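January, late, maybe 11pm

Slept badly again. Called Awuor first thing about the choir trip, she says 953 for the bus now, which is nuts. Told her I'd put in 100 and ask Hsin-yi for the rest of our row.
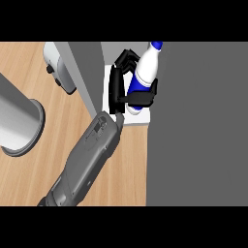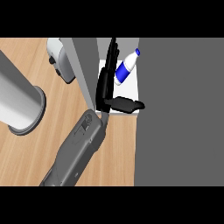
Pale wood floor in both.

Rehersal ran long. Altos flat on the slow one, me included. Hsin-yi brought soup, ate it standing up. Still three songs I don't know by heart!! Must find the blue folder. And call Mom back, forgot again.

Rain all the way home, shoes soaked. Bus money due tomorow. Bed.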